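Flaltano Lunch Delivery: Frequently Asked Questions

We cook lunch in one kitchen and drive it to offices in three counties. These are the things people ask when they call, and a few they ask after hanging up.
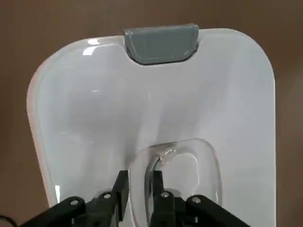 How far ahead do I need to order?

By 3 p.m. the day before. For groups over 97 people, give us a full week. We have been known to take an order at 8 a.m. for the same noon, but Wilfredo Yap runs the kitchen and you would have to ask him yourself.

Is there a minimum?

Eight people. If there are six of you, order for eight and become popular with the next department over.

What does it cost to deliver?

Free inside the city loop. Outside it, we add a flat charge that shows at checkout before you pay. Parking garages that bill us by the minute get passed along to you, with the receipt and no markup.

Can you handle allergies?

Most of them. Mark each one on the order form, next to the name of the person who has it. "Some people here are picky" is not an allergy and we can't cook around it. We use nuts, wheat, dairy, eggs and shellfish in the same kitchen, so if your allergy is severe, please talk to us before ordering. We may tell you we're the wrong choice.

What counts as vegetarian?

No meat, no fish, no chicken broth. You'd be surprised how often we're asked about the chicken broth. Vegan meals have their own page on the menu, and the lentil loaf is better than its name.

How many vegetarian meals should I order?

More than the number of vegetarians. Everyone else looks at the roasted squash and changes their mind, and then the one person who needed it is eating a roll. Add 2 extra and you'll usually be fine.

Does someone set up the food?

Yes. The driver sets out the food, puts labels in front of it and leaves. If you want a person to stay and serve, that's a separate booking and needs three days' notice. We do not make speeches, run your projector or settle who ordered the last meeting.

What if you're late?

If we're more than 15 minutes past your window, delivery is on us. Past 45 minutes, we take a quarter off the food too. Elevators that are out of order don't count against us, although the driver will certainly mention the stairs.

Can I cancel?

Until noon the day before, at no charge. After that we bill half. Once the van has left, it's your lunch - we can reroute it to another address in the city loop if your meeting moved without telling you.

What do we do with leftovers?

Refrigerate them within two hours. Leftover rice that has sat out all afternoon should go in the trash, however good it still smells at 5.

Who do I call about an invoice?

Corinne Thibodeaux, extension 561, mornings only. Have your order number ready. For everything else, use the main line and press 2.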